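作業台の養生と升目　クラフト紙と青いマスキングテープの施工

文・モク・ソーイン

作業台の天板を紙で覆う方法は古くからある。塗装、接着、梱包、組み立ての下準備など用途は広く、材料も安い。ところが施工の手順を文書にしている職場は少なく、担当者が替わるたびに紙の向きやテープの幅が変わる。本稿では、クラフト紙を天板に敷き、その上に青いマスキングテープで升目を引く施工を取り上げる。取材先は共同作業室Seolと、養生材の販売を手がけるPekusで、2021年6月11日にSeolの作業室で話を聞いた。

Seolで台の仕様を管理しているのはピョ・ウンソン氏である。同氏の仕様書は、下地の清掃、紙の敷き込み、基準線、升目、端部処理の順に項目が並ぶ。工具はカッター、金尺、チョークライン、樹脂製のへらで、特殊なものは含まれない。天板が広い場合は敷き込みを2人で行う。

升目の役割は位置の記録にある。台の上に物を置くとき、どの升に置いたかを言えば、後から同じ位置に戻せる。定規目盛りを天板に直接書く方法もあるが、台の用途が変わったときに消す手間がかかる。紙とテープなら、剥がして敷き直せば済む。褐色の紙に青い線という組み合わせは明度と色相の差が大きく、離れた位置からでも線を追いやすい。

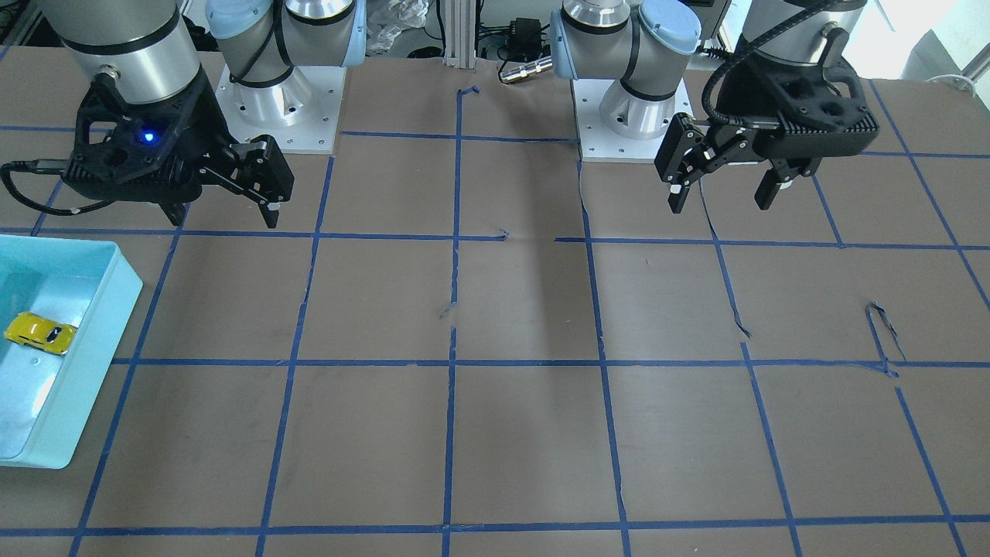
紙の選定

クラフト紙は坪量で選ぶ。薄い紙は折り目がつきやすく、テープを剥がす際に表層がむける。厚い紙は巻き癖が強く、敷いてから平らになるまで時間がかかる。Seolでは中間の厚さの未晒し品を使い、納品後は巻きを縦に立てず、横に寝かせて保管している。立てておくと下端がつぶれ、敷いたときに端が波打つ。

表裏の区別も仕様書に書かれている。片面に光沢のある紙は光沢面を下にする。光沢面を上にすると照明が反射し、テープの線が見えにくくなるうえ、テープの粘着も安定しない。両面とも光沢のない紙では、巻きの外側を上にする。こうすると端が台に押しつけられる向きに反り、固定が楽になる。

紙幅は天板の奥行きより広いものが望ましい。継ぎ目ができると、その上に貼ったテープに段差が出る。やむを得ず継ぐ場合、Seolでは升目の線が通る位置に継ぎ目を合わせ、重ね代をテープの幅の内側に収める。継ぎ目がテープで隠れるので、紙の端に物が引っかかることが減る。

Pekusのムン・ギュリ氏によれば、問い合わせの大半は紙のしわに関するものだという。原因の多くは湿度にある。紙は吸湿すると伸び、乾くと縮む。保管場所と作業室の湿度が違えば、敷いた翌日に浮きが出る。同氏は、巻きを作業室に持ち込んでから一晩置くことを勧めている。1月のように暖房で室内が乾く時期は、敷いた後に縮んで四隅が引っ張られるため、先に端を全周固定せず、対辺の一方を仮留めにしておく。

テープの選定

青いマスキングテープは、剥離性を重視した中粘着のものが一般的である。粘着の強いものは線の耐久性で有利だが、貼り直しの際に紙を傷める。Seolが以前使っていたPoraserの強粘着品は、この理由で床用に回された。現在の台には同じ系列の中粘着品を使う。

幅の選択は升の大きさとの兼ね合いになる。幅の広いテープは遠くから見やすい反面、線のどこを境界とするかが曖昧になる。仕様書は「境界はテープの手前側の縁、および左側の縁とする」と定めている。中心線を境界とする流儀もあるが、テープの中心は目視で決めにくく、読み手によって差が出る。

テープは伸びる。手で引っ張りながら貼ると、貼り終えた後に縮もうとして線が曲がるか、紙のほうに細かいしわが寄る。ロールを紙面に近づけて転がし、張力をほとんどかけずに送り出すのが基本である。ヒョン・マルスン氏はSeolで貼り付けの作業を受け持っており、長い線では途中に押さえの点を設け、先に両端と中間を軽く留めてから、へらで間を埋めていく。

基準線と升目

最初に引くのは、台の長辺と平行な基準線である。天板の縁を基準に取ると、縁の面取りや欠けの影響を受ける。仕様書では、縁から一定距離の点を両端に取り、その間にチョークラインを張る。次に基準線の中央から直角を出す。大型の直角定規があればそれを当て、なければ三辺の比を使う。

直角が出たら、各辺に升の間隔を印していく。このとき、隣の印から隣の印へと順に測ると誤差が積み重なる。始点に金尺の零を合わせ、動かさずに全部の印を打つ。金尺の長さが足りない場合は巻尺に替える。Seolの台では、紙幅方向の測定範囲が123センチあり、金尺の継ぎ足しをやめて巻尺に統一した。以後、端の升だけが狭くなる不具合は減ったとピョ氏は説明する。

線は一方向を先にすべて貼り、その後で直交する線を貼る。交点ではテープが二重になる。重なりの厚みが問題になる用途では、交点の上側のテープを切り抜く方法もあるが、切り抜きの際に紙まで刃が通りやすい。Seolでは切り抜かず、へらで交点を押さえるだけにしている。

照合は対角で行う。四隅を結ぶ対角線の長さを測り、差が仕様の許容値を超えたら、後から貼った方向の線を貼り直す。写真で照合する場合は注意がいる。斜めから撮ると手前の升が大きく、奥の升が小さく写るため、同じ寸法の升でも揃って見えない。写真は線の欠けや浮きを探す用途に限り、寸法は現物で測る。

線の乱れ

升目の線が全長にわたって真っ直ぐになることはまれである。紙のしわ、テープの伸び、貼り直しのいずれもが乱れを生む。下の写真では、紙の中央付近を横に通る線の一部で、青いテープが輪を描くように曲がっている。その一つ上の横線にも、右へ向かって細く波打つ部分がある。紙の折り目や浅いしわは奥側の半分に多い。

このような乱れを直すかどうかは、升の境界として読めるかどうかで決める。仕様書の判定は、乱れた箇所の左右にある直線部分を金尺でつなぎ、その延長で境界が定まるなら可とする、というものである。定まらない場合は、乱れた区間だけを切り取り、両側に重ね代を取って新しいテープを渡す。重ね代が短いと端が起き、物を滑らせたときにめくれる。

ヒョン氏は、補修用のテープは台から出した新しい部分を使うよう求めている。一度剥がしたテープは粘着面に紙の繊維が付き、押さえても端が残る。剥がすときは低い角度でゆっくり引き、紙の繊維の方向に逆らわない。剥がした跡が毛羽立ったら、へらの腹でならしてから貼る。 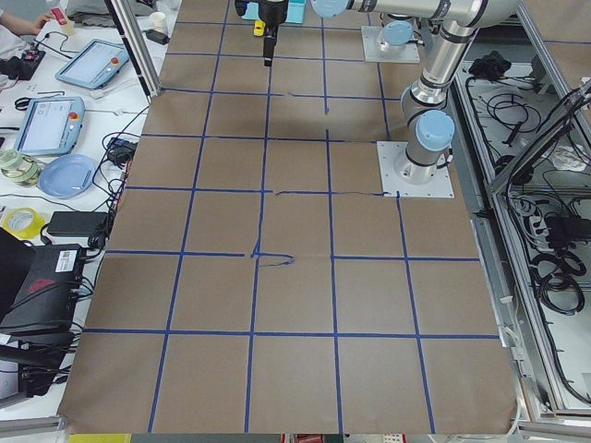
固定物まわりと端部

天板にねじ留めされた部材がある台では、そのまわりの紙の納め方が耐久性を左右する。四角い板状の部材なら、紙を板の形に切り抜いて縁を突き付ける方法と、紙の上から部材を留める方法がある。前者は紙だけを交換できるが、突き付けの隙間から粉じんが入る。後者は紙が動かない代わりに、交換のたびに部材を外すか、部材の縁に沿って切ることになる。

部材の角に升目の線が重なるときは、線をそこで止め、反対側から同じ延長上に再開する。角に沿ってテープを折り曲げると、折った部分が浮いて汚れを拾う。再開の位置は金尺を渡して決める。部材に高さがあって金尺を渡せない場合は、隣の平行線から寸法を取る。

紙の端は、台の縁で下へ折り返して裏側で留めるのが標準である。折り返しができない縁では、紙を縁の内側で止め、全周をテープで押さえる。隣に別の台や棚があるときは、紙がその下に入り込まないようにする。隣の台を動かした際に紙が引かれ、全体がずれるからだ。

台の上と脇の区分

升目を引いた台では、升の中に置く物と、脇に控えておく物の置き場を分ける。Seolの運用では、工具、布、容器、飲み物は升目の外に出す。ソン・イアン氏はこの区分を担当し、脇の台の配置図も描いている。脇の台は物が集まりやすく、常に整った状態を保つのは難しい。同氏の基準は、升目の台へ物がはみ出していないこと、こぼれる物が紙の縁より外にあることの二点に絞られている。

飲み物の紙コップについては、所内で意見が分かれる。クラフト紙は水を吸うと伸び、乾いた後も円い跡としわが残る。ソン氏は蓋付きの容器を求めているが、仕様書にはまだ記載がない。脇の台にトレーを置き、液体の入った容器はすべてその上に載せるという案が検討されている。

交換の周期

紙の寿命は用途によって大きく違う。Seolでは日数で一律に決めず、升目の台帳に補修の記録を付け、補修箇所が最大8か所に達した時点で全面を敷き直す。補修が一つの線に集中しているときは、その線だけを貼り直して台帳の数を戻すことが認められている。

敷き直しの前には、升目の位置を写し取る。四隅の座標と升の間隔を台帳に書き、固定物からの距離も残す。前の紙を剥がした後、天板に残った糊は溶剤を使わずにへらで起こし、残りを濡れ布で拭く。拭いた面が乾く前に新しい紙を敷くと、乾燥の進み方にむらが出てしわになる。

台帳の書式は、文具を扱うStevbergの方眼台帳に合わせてある。台の升と方眼の升を対応させ、補修した箇所に日付と作業者の略号を書き込む。ムン氏は、この記録をPekusの顧客向け資料にも転用したいと話しており、両者の間で用語の統一が進められている。現状では「線」「帯」「目」の使い分けが両者で違い、境界をテープのどちらの縁に取るかも揃っていない。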